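About Istum

Istum Bins and Trays supplies metal storage bins, tote trays and the benches they stand on to workshops, packing rooms, schools and small warehouses. We started in a single unit on the Flollton estate and have been there ever since, although we now have the unit next door as well. There are 13 of us, including the two drivers.

What we do

We sell new bins, we buy used ones, and we repair and resell whatever is worth repairing. Used stock makes up more than half of what goes out of the door. A metal bin that has had years of parts dropped into it will be scratched and scuffed, but if the seams are sound and the walls are straight it has a long life left in it. We grade every used bin before it goes on the shelf.

Grade A bins have light marks only. Grade B bins have scratches and worn patches inside, and the finish may have gone from the floor. Grade C bins have dents or extra holes and are sold as seen. We do not repaint Grade B bins unless asked. Most customers would sooner pay less, and new paint on the inside of a parts bin does not last.

Holes in the floor of a bin are common in used stock. Some were put there by the maker and some were drilled later to bolt the bin down. If you are storing small washers or anything that rolls, tell us and we will find you bins with a closed floor, or plug the holes before delivery. There is a small charge for plugging.

Benches and tops

Our benches come with wooden tops as standard. We have tried other surfaces over the years and customers kept asking for wood, which is quieter when a metal bin is set down on it and can be sanded when it gets tired. Tops are made to length in the Flollton workshop and the usual wait is 15 working days. We can fit a raised back edge or a cable slot at the same time, but please ask when you order, as it is awkward to add them later.

The Afolabi range is our own bench and bin set. It has a fixed bench height and takes open-topped bins with sloping sides, so that a person standing at the bench can see the bottom of the bin without leaning over. The Cultum range is the older one, with straight-sided bins. We no longer make it but we carry used Cultum bins and most of the spare brackets.

Who we supply

Our customers are mostly within an hour or so of Flollton. They include joiners, cycle repairers, a seed merchant, college engineering departments and several firms that sort and pack parts.

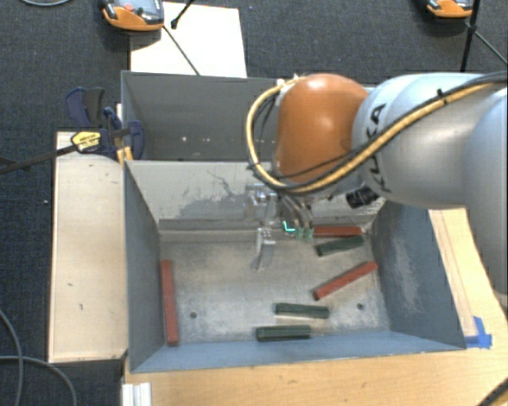

Schools and colleges can open an account with a purchase order. Everyone else pays on their first order and can apply for an account after that. We have 620 account customers at present and the smallest of them buys one or two bins a year, so please do not be put off if you only need a few.

Delivery and collection

We deliver in our own vans. Local orders of 12 bins or more go free of charge, and smaller orders can be collected from the trade counter. Please bring something to put between the bins if you are stacking them in a car, as bare metal edges will mark upholstery.

If you have bins to sell, send us the outside measurements, how many there are and a note of any damage. We will give you a price by email and collect when we next have a van in your area. We do not take bins that have held chemicals.

The counter closes for stocktaking for part of April. Orders placed during that time are picked as soon as we reopen.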